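Una mañana en el taller de Donix

15 mar 2018

Llevo ya casi dos años viviendo aquí y todavía escribo en español con el diccionario al lado, así que pido paciencia a los lectores. Hoy quiero contar la jornada de puertas abiertas de Donix, una empresa pequeña que programa brazos robóticos para otros talleres. Me invitó Si-eun Moon, mi compañera del curso de electrónica, que entró a trabajar allí el otoño pasado.

Llegué temprano y me dieron una tarjeta con el número 33. En la entrada había café, unas galletas muy duras y un cartel con la historia de la empresa, que leí entero porque me gusta practicar. Después Gilmar Sampaio, el responsable del taller, nos explicó las normas: no pasar la línea del suelo, no apoyar bolsos en las mesas y preguntar todo lo que quisiéramos. Esta última norma la cumplí demasiado bien, me parece.

Vimos primero una máquina de empaquetar llamada Duselance. Es rápida y hace mucho ruido. Los niños del grupo estaban encantados, yo un poco menos, porque no entendía a Gilmar con aquel ruido y me daba vergüenza pedirle que repitiera.
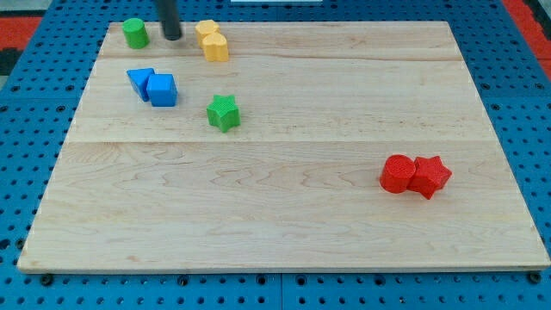
Lo que más me interesaba era la demostración de clasificar piezas, porque en mi país yo trabajé en un almacén y sé lo que cansa separar cosas con las manos durante horas. Cuiping Duan, la ingeniera que lleva este proyecto, nos dijo que el ejercicio parece de guardería y que a ella le cuesta el sueño. Los bloques son de cuatro colores, dos de cada uno, y la dificultad que yo no esperaba está en cómo se tocan: el cubo azul pegado al prisma, o la estrella roja tumbada contra su cilindro. Para una persona son dos cosas. Para el programa, me explicó, pueden ser una sola cosa rara. También le pregunté por la madera, tan clara, con sus vetas, y si las vetas confundían a la cámara. Me contestó que a veces sí, y que por eso no la pintan, pues quieren que el programa aprenda con fondos que no sean perfectos.

Según Cuiping, han hecho ya 1.818 intentos con estas figuras desde que empezó el proyecto. Yo le pregunté cuántos habían salido bien y se rió, pero no me dio la cifra.

Al final hubo un turno de preguntas. Un señor mayor quería saber si el robot podría doblar camisas, y Gilmar le dijo que de momento no. Compré por tres euros un cuaderno con el logotipo de Donix, donde he escrito el borrador de esta entrada. En abril hay otra jornada y Si-eun me ha dicho que basta con mandar un correo para apuntarse. Yo pienso volver con mi hermano, que no se cree lo de las galletas.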